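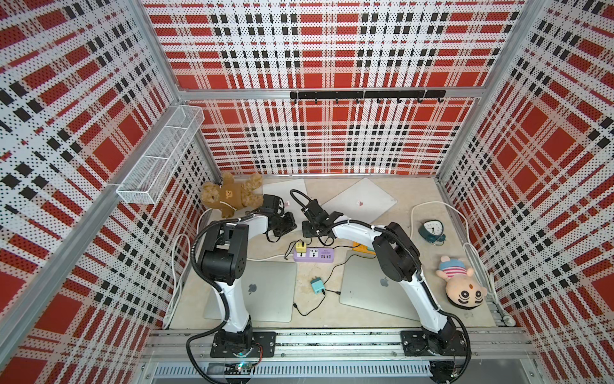 Brown teddy bear in a booth with plaid wall panels

Gravo is a fruit spirit distilled from fermented plums and aged in used beer barrels. It is made mainly in the town of Londov and the villages of the Ojeda valley, where plums are grown on small farms.

History
Farm distilling in the valley predates any written record of the name. The earliest known mention is a tax ledger listing 159 household stills. Production fell sharply after licensing was brought in, and for a time most Gravo was made without a permit. Commercial distilling returned when Noémi Kun opened the Trondar distillery in a former malt house on the edge of Londov.

Production
Ripe plums are crushed with their pits and fermented in open tubs for 20 days. The mash is distilled twice in copper pot stills. Trondar's larger still holds 900 liters – the smaller one is used only for the second run. The new spirit is then moved to oak barrels that have held dark beer.

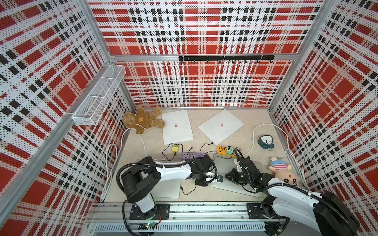 Barrels are rested for at least two winters before bottling, usually in May. The first Trondar release came to 1,776 bottles.

Serving
Gravo is drunk neat at room temperature, often with hard cheese. The food writer Octavio Quiroga has described the flavor as close to prune and roasted malt.

See also
Fruit brandy
Barrel aging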